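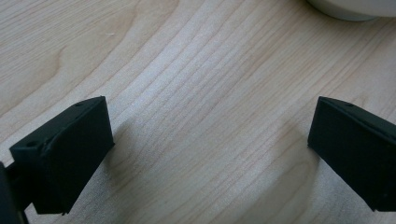 Tables and Tableware, Unit 2: The wooden top and what we put on it
Handout for the evening group, Drondholm
Text: Imre Szalai. Corrections from Jolien Mulder are included.

1. Before the session

Please read the first two sections before you come, and bring a pencil and a soft cloth. We start at the long side of the room, where the light is better for looking at wood. Those who missed Unit 1 can borrow my notes from Mayuree Prasertsri, but please return them in the same week.

2. Reading the grain

A pale tabletop looks plain when you stand in front of it. When you bend down and look along the surface, you find much more. In one part the lines can make wide arches, one inside another, and a little further they become straight and close together. The arches are called cathedral grain. They come when the board or the veneer is cut so that the knife or saw meets the growth rings at a low angle. The straight lines come when the rings are met more steeply.

On a light wood such as maple or birch the difference in colour between the lines is small. For this reason a reflection can hide them completely. A strip of light across the table makes the grain silvery and weak, and the same place looks warm and clear when you move your head. In Unit 1 two students marked one area as "no grain" and both of them were standing opposite the window. Move first, then write.

Words you will need: grain, figure, veneer, solid, matte, sheen, edge, rim, foot.

A matte sheen does not mean that the wood is without finish. Most indoor tables have oil or lacquer on them. To decide between these two by eye is difficult, and I will not ask it from you in this unit.

3. Openings in a tabletop

Some tables have a round hole through the top. In offices it is mostly for cables and has a plastic ring in it. When the hole has no ring, you have a good chance to study the edge of the cut. Look at the inner wall: is it smooth, is it lighter than the upper surface, can you see layers? Write only what you can see from your chair, and after that go closer and write again with a different pencil.

For setting a table the hole matters in a simple way. A small dish can stand partly over it and tip, and crumbs and liquid go through to the floor or to somebody's knees. Keep the feet of all bowls fully on the wood.

4. Bowls on pale wood
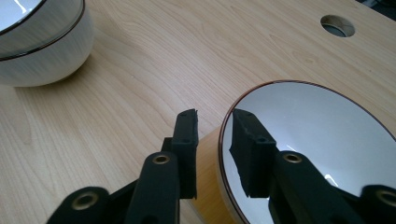
The two bowls we use are chosen for the contrast outside. One is glossy white, with a thin dark brown line on the rim and a second one a short way under it. The other is a warm orange-tan on its outer wall, in the tone of wood, and it also has a dark brown rim. Inside, both are white and shiny.

Notice what the dark line does. White on pale wood has a soft border, and from the far end of a table the bowl can nearly disappear. The brown line gives the eye a place to stop. With the orange-tan bowl the outer wall already does part of this work, and the rim separates the warm colour from the white interior. Prasert Chantharasri, who taught this unit before me at Wattanapong, asked his students to draw only the rim lines and nothing else. It is a good exercise and we will repeat it.

A shiny interior shows every lamp in the room. If you draw or photograph food in such a bowl, turn it a little and move the lamp before you blame the glaze.

5. Practical work

a) Put both bowls on the table with one hand's width between them. Look from sitting height and from standing height. Write two sentences for each.

b) Look for the shadow of each bowl on the wood. Is its edge soft or hard? Mark the direction of the light in your sketch with an arrow.

c) Lift a bowl with both hands and set it down again. Do not slide it — an unglazed foot can scratch a soft finish, and on a pale top the scratch collects dirt.

d) Wipe the table along the grain with your cloth, only slightly damp, and then with a dry one.

Work in pairs. Kanokwan Thepsuriya will go from table to table during c) and can help with English words.

6. For next time

Read page 11 in the reader, the part on table edges. Sketches from b) go in the Unit 2 folder, with your name on the back of the sheet. Unit 3 is about cloths and mats.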